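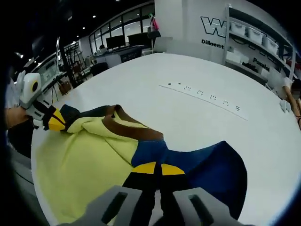 Figure 2. Garment made of several colored panels, lying crumpled on a white tabletop.

Publications > Household Goods > Working Papers > Section 4

4. What the wear-count figures can and cannot support

4.1 The problem with self-reported wears

Most published estimates of how long clothes last begin with a survey question of the form "How many times have you worn this item?" We have doubts about that question, and the diary data do not ease them. Of the 975 households that filled out the Custport recall survey, 768 gave at least one answer ending in a zero. Round answers are common in any recall survey and do no great harm when the true values are small. For a jacket owned for six years they can move the estimate a long way in either direction, and there is no way to tell which from the survey alone.

Paiva's earlier work treats this as noise that washes out in a large sample. We are less sure. People seem to overstate wears for items they like and understate them for items they regret buying. If so, the error follows the thing being measured, and a larger sample only gives a tighter estimate of the wrong number.

The Belay diary was meant to fix this. Participants marked each wear on a card kept with the clothes, for 18 months. It is a better instrument, but it has a cost that the project report passes over in one line: 266 participants finished. Those who kept going were older, did more of their own laundry and owned fewer clothes at the start. A person willing to mark a card every morning for a year and a half is an odd guide to how the rest of us treat a shirt.

4.2 Mixed-color and single-color items

A claim repeated in several trade summaries, including the one from Flistulel, is that items with panels in more than one color (Figure 2) are thrown out sooner than items in a single color (Figure 3). The usual story is dye transfer in the wash. A pale panel next to a dark one picks up color, the owner is put off, and the item goes.

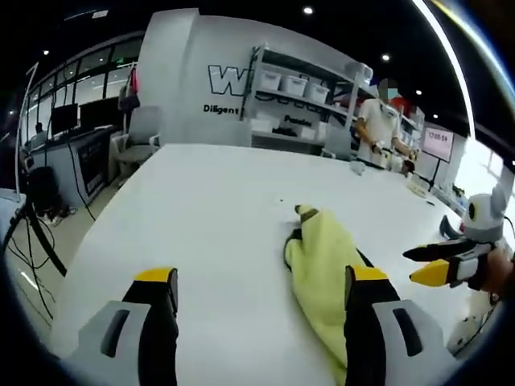
Figure 3. Pale yellow-green cloth, crumpled, on a white worktable.

The story is plausible and may even be right. The evidence offered for it is thin. Flistulel compared two groups of garments without matching them on price, fiber or age of owner. Mixed-color items in their set were mostly sportswear and children's clothes, which leave the closet early for reasons that need no help from dye: children grow, and people give up running. When we split the Belay items by type, the gap between mixed and single colors shrank for tops and changed sign for outerwear. We would not make much of the change in sign either – the outerwear group is small.

Dye transfer was also coded generously. A participant who wrote "looks dull now" was placed in the same group as one who wrote "blue on the white part." These are different complaints. The first may have to do with detergent, hard water, sunlight or a new sweater hanging beside the old one.

4.3 The replacement question

The Plamport model goes further and assumes that every wear added to an old item removes one wear from a new purchase. We found no test of this assumption in the model notes. Diary entries for May, when many participants went through their closets, show several people buying a replacement and then keeping the original for yard work or painting. Both garments count as in use, and the model credits the older one with a saving that the receipts do not show.

We therefore report wears per item in Section 5 without converting them into purchases avoided. Readers who want the conversion can apply their own rate, and should state it.

Get new working papers by email once a month. Enter your address to subscribe. You can unsubscribe at any time.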